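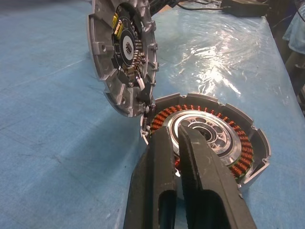

Why lay a mat down before opening a hub motor?
To keep grit off the mating faces and to stop small screws from rolling away.

Hub motor teardown: gallery

The Tririvance repair notes, bench section, were compiled by Natália Machala and Kofi Antwi in May. The subject is motor 624, a unit with its control board carried on the inner face of the end cover. The first picture has the cover tilted up on its edge beside the housing, with a few thin wires still linking the two halves at the lower edge. Leads on this type are short. Support the cover before reaching for the connector, and do not let it hang by the wires.

Bench procedure, short form:
Mark cover and housing before separation.
Remove the cover screws in a cross pattern.
Lift the cover no more than 60 mm until the leads are located.
Bag the screws by position. Label the bag with the motor number.
Wipe both rims with a dry cloth before closing.

Pentti Kauppinen's torque table for the cover screws is on page 11 of the notes. Kolář housings use a different screw length and are covered separately.
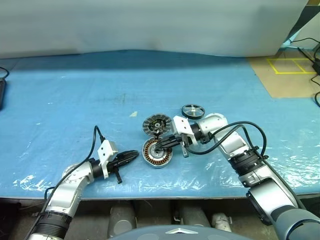

Motor parts on the work table, blue mat with clear film over it in places.

Corrections to the procedure go to Hedvika Havlíček.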